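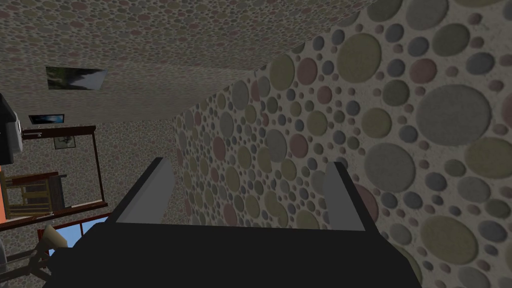 Drarnmont show: shadow screen and lamps
June 3, 2023

Comfort and Dede in all day, Tetteh from after lunch. Aim was a full run of the fishing village act with the new screen.

Screen
Old cotton sheet is finished. The darns throw a shadow of their own and you can see them from the third row. Swapped it for the polyester Jelle Van Wijk got us in February. Laced it to the frame every hand's width, starting at the middle of each side and working out. First try was too slack at bottom left and the boat puppet rippled when pressed against it. Took out the left side and laced again. Better. Still a slight sag by the corner, which we can hide behind the harbour wall piece.

Edges of the puppets are sharper than on the cotton. Colours in the gels come through a bit colder.

Lamps
Tried the single halogen first, 200 watts, on the low stand. Good clean shadow but too hot for anyone kneeling next to it through a long act. The LED gives two faint edges on everything unless the front cover is off. With the cover off it is fine. Dede prefers the halogen for the storm and I agree with her, the flicker by hand looks much more alive. So both lamps, halogen for the storm only. 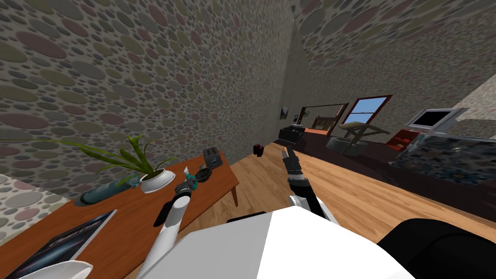 Changeover takes Tetteh four beats of the drum. He wants six. Comfort will stretch the drum part and we try it again on the next run.

Puppets
Old fisherman: jaw rivet too tight, opened it with the small pliers. Moves freely now, drops open if held upside down.
Heron: neck joint split again in the same spot. Card is no good there. Cut a new neck from the clear plastic sheet and painted it black on both sides. Rod glued, left overnight.
Big fish: reads as a shoe until the tail moves. Bring it on tail first.

Sound
Tianyou Xue sent the sea track, 354 seconds. We need it longer for the second half, so he will loop it. The join must not land on the quiet bit with the heron.

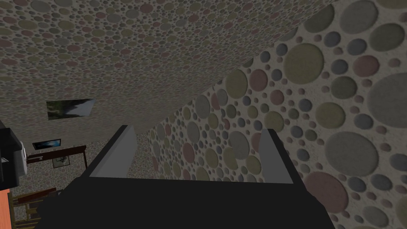

Gripper open, nothing held.

Run-through
Whole act, start to finish, two stops. One for the boat catching on the lacing, one when Dede's sleeve came into the light. Black sleeves for everybody from now on, tight at the wrist.

Akolgo scene drags. Cut the second walk across the bridge and see if the joke still works without it.

To do
Tape over the lacing knots on the boat side.
Spare bulb for the halogen.
Check heron neck.
Ask Jelle how the screen should be folded for the van, or if it has to be rolled.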